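Parallel fingers on cloth, worth the trouble?

lololton_lab
Three of us are comparing grippers on soft stuff this week, black fabric on a white duvet. Head view from the first round:

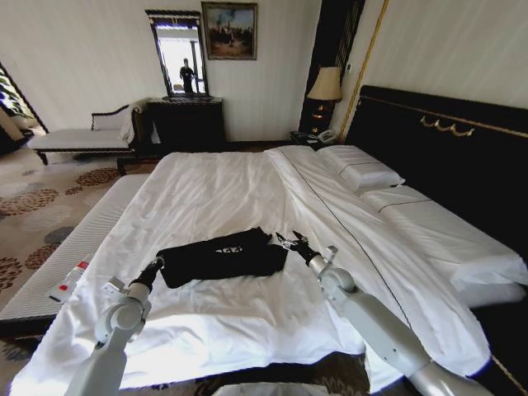
Reply 1: skorow26
I'd go suction — fingers always grab the duvet too.

Reply 2: lololton_lab
Tried suction in February and hated it on cotton! The wrist cam is what sold me on this one, you get right down to where the two fabrics meet.

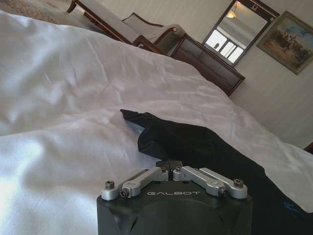 Wrist cam, black fabric going under the sheet

Reply 3: karim_majali
Disagree, wrist view is too close to plan a fold. I'd trust the head cam for that, sleeves and hem all in one look.

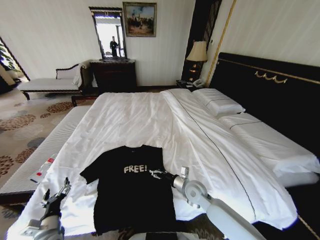 Reply 4: skorow26
OK, that one I'd fold from. Still want 20 tries per gripper before I budge.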